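Back at the bench after a couple of weeks off, and I have finally sorted out the two-arm cell. Regular readers know the job. One arm holds the seat, the other puts the legs on. It sounds easy and it has eaten most of my spring!

The trouble started with the left gripper. It would grab the edge nicely, then let the whole thing creep a hair every time a leg got pushed into its socket. Karim Bouzid (who knows far more about this than I do) told me to stop fiddling with the grip force and check the zero on the wrist first. He was right, of course. It was out by 3 millimeters.
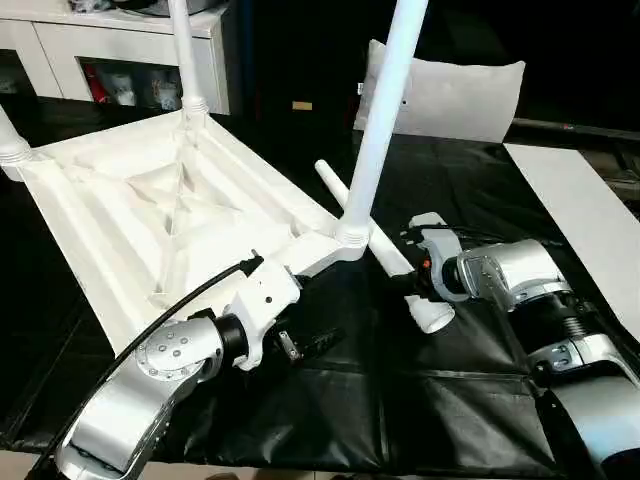

So I re-zeroed both arms, which takes forever if you do it properly. You park them, let them settle, run the routine, write the numbers down, then do it all again and hope they match. Mine matched on the fifth go. I also tightened the finger screws on both sides while I was in there, and two of them were looser than I'd like to admit.

Next up was the wrist camera. I'd been ignoring it because the head camera does most of the work, but Špela Ristić kept asking me how much the wrist one can see once something is right up against it. 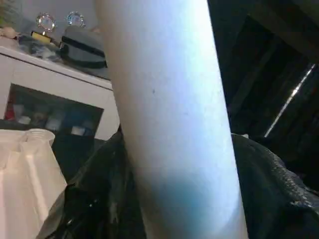 Not a lot, is the short answer. I moved the start pose back a bit and slowed the final approach, and I've set the software to trust the head view until the last few centimeters. Špela wants a second light as well. Maybe in November, when I have some money again.
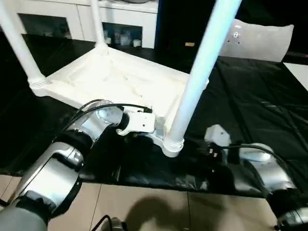

Cables are my other headache. I used to tie them down tight and then wonder why a connector worked itself out in the middle of a run. Now I leave plenty of slack, and you can see how the black ones loop from the upper part of the left arm over to the gripper while it holds the corner. I check that plug before every session, plus the tape on the floor that marks where the base goes.

My target is 300 cycles without touching anything. I got to 216 before I had to stop and re-seat the right gripper, and I was so pleased I called Karim straight away (sorry, Karim, I know it was late).
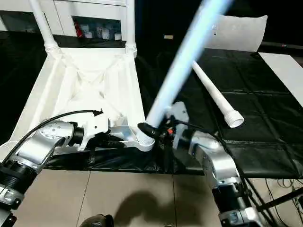
Left arm on the seat edge, right arm with a tube at the corner. June 2024.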